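Wornville Makers Room – Questions We Get A Lot

Updated for the September session. Read this first pls, then email if it's not covered.

Where are you exactly?
Second floor of the old Gronberg building, Warus Street side. Buzzer says STUDIO. If you end up in the dentist's waiting room you took the wrong stairs.

When are you open?
Weekdays from noon, last entry 8 pm. Weekends 10 am to 6 pm. Closed on public holidays. Hours get shorter over the winter break, check the door.

Do I need to be a member?
No. Day passes at the desk, cash or card. Members get a locker, a key fob and the late hours. Day pass people don't get the late hours, sorry.

How do I get a membership?
Fill in the form, pay the first month, pick up your fob. Fobs take a couple days. There's a deposit, you get it back when the fob comes back.

How many people are in this thing?
337 on the books at last renewal. On a normal evening it's way quieter than that sounds. Winter gets busy.

Do I need to bring my own tools?
Basic hand tools are here. Pencils, rulers, tape, scissors too, all in the drawers under the window. Bring your own if you're picky. Good fabric scissors – bring your own and never let them out of your sight.

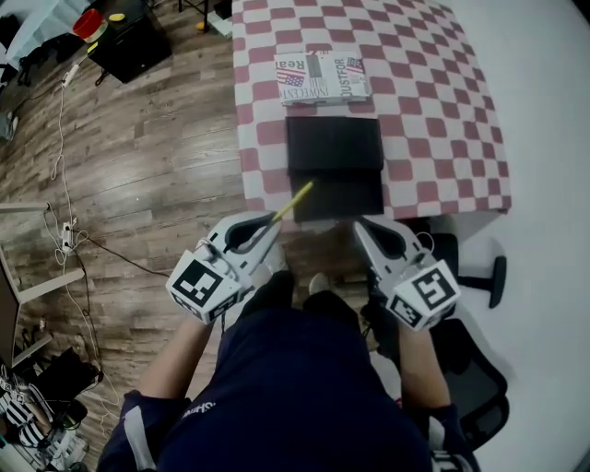
Pencil and black box, at the table.

Can I book a table?
Yes, up to two weeks ahead. Max 4 hours per booking. If you're more than 30 minutes late somebody else gets it. Walk-ins are fine when there's space, just ask at the desk first.

Can I leave my project out overnight?
Nope. Shelf or locker. Anything left on a table gets moved to the shelf by the sink, and after 2 weeks it goes in the free bin. Label your stuff. Name and phone number, not just initials, we have so many J's.

What about glue and paint?
Water based anything is fine at the tables, put paper down. Spray paint only in the booth with the fan on. No resin pouring at the moment, the extractor isn't up to it. We know. It's on the list.

Do you have a laser cutter?
One, the Aigner. You need the induction first. Inductions run monthly, small groups, sign up sheet at the desk or online. Already used a laser someplace else? Still need the induction. No PVC, ever, don't ask.

Sewing machines?
Four domestic ones and an overlocker. No induction for the domestic ones, but read the card taped to the lid. Overlocker needs a quick check with staff. Bring your own thread and needles. If you break a needle tell us and find BOTH bits.

Can kids come?
Under 16s with an adult who stays the whole time. Not in the wood area, not near the laser. Saturday mornings are best for families – cardboard, clay, badge machine, that kind of thing.

What should I wear?
Closed shoes. Always, even if you're only cutting paper. Long hair tied back and no dangly sleeves in the wood area. Aprons are on the hooks, they're pretty gross, bring an old shirt if you care.

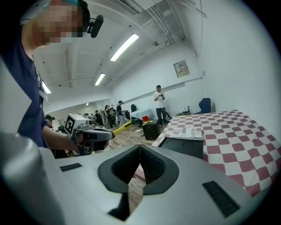
Dark navy shirt in the room.

Is there parking?
Street only, metered till 6. Loading bay behind the building is OK for ten minutes if you're carrying something heavy. Bikes in the courtyard, not in the stairwell, the landlord has been very clear on this.

Is it accessible?
There's an elevator from the courtyard side. Ring and we'll let you in. Two of the tables go up and down. Restroom on our floor is step free. The mezzanine isn't reachable by elevator, but we can bring most things down from it.

Can I eat in there?
Kitchen corner only. Drinks with lids at the tables. Wash your own mug.

Do you fix things for people?
No, but you can come fix it yourself, and someone will usually have an opinion. Repair night is monthly and free, bring it clean and bring the charger.

Can I sell what I make?
Sure, it's yours. Small runs are fine. More than 200 of anything, talk to us first so you're not hogging a machine for a week.

Refunds?
Day passes no. Workshops yes, up to 48 hours before. Memberships stop at the end of the month you tell us in. Tell us by email not in person, we forgett.

Still stuck?
Email the desk, or call after noon. Messages left overnight get picked up when we open.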